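3.2 Materials and table layout

The choice of objects was discussed for a long time before the study started. In the first version we used household things such as cups, spoons and small boxes, but the participants often gave them names from their own kitchen, and the names were not the same from one person to another. For this reason we changed to simple blocks. A block has a color and a form, and most speakers can describe it with two words. It also permits us to ask the main question of this paper: when a person must point out one object among several in words only, which property does the person mention first?

The blocks come in four colors (red, green, yellow and blue), with two blocks of each color on the board. This means that the color alone is never enough to identify a block. The speaker must add something, either the form ("the red star") or the place ("the red one at the back"). We expected that the form would be preferred when it has a common name. A star and a cylinder are easy in this respect. The triangular prism is more difficult — in the pilot sessions people called it a triangle, a wedge, a roof and, in one case, a piece of cheese.

All layouts were prepared on a rectangular board of pale maple. We tested also a white sheet, but under the room lamps it gave strong reflections and the yellow blocks were hard to separate from it on the screen. The maple is light enough for all four colors, and its grain is fine and does not attract the eye. The board has glued seams, and we asked ourselves if speakers would use them as a reference line ("just over the line"). Such descriptions did occur, but they were rare, and we coded them together with the other descriptions of place.

We prepared 18 layouts. In each of them the blocks are spread over the board mostly with free space between them, though two may touch, and they are never stacked. The two blocks of one color may stand close together or far from each other, depending on the layout. Figure 2 gives one layout with eight blocks.
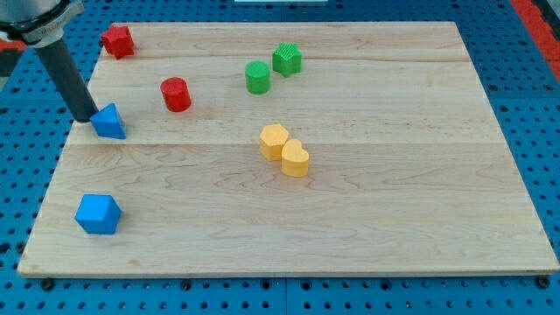 Figure 2. One layout on the maple board, with two blocks in each of the four colors. The red star stands close to the back edge.

Each layout was shown to 20 speakers, who sat alone in a quiet room and spoke their descriptions aloud. They had no time limit. The order of the layouts was mixed for every speaker, and a short break was offered in the middle of the session. From the recordings we obtained 2772 usable descriptions. Answers in which the speaker began again with a different block were removed before the coding.

The coding was done by Shiela Pascual with the Barredo scheme, which marks the color, the form, the size and the place as separate units and keeps their order. A second coder, who did not know our expectations, repeated the work for 762 descriptions. The two coders disagreed mostly on words like "the corner one", which can be read as a place or as a form. We decided to treat these cases as place, and the rule was then applied to the whole set.

One limit of the material must be mentioned already here. The forms are all regular, so we cannot say how people would describe a block with no common name. The Trirden set, which contains irregular forms, would be suitable for this purpose, and we come back to it in Section 5.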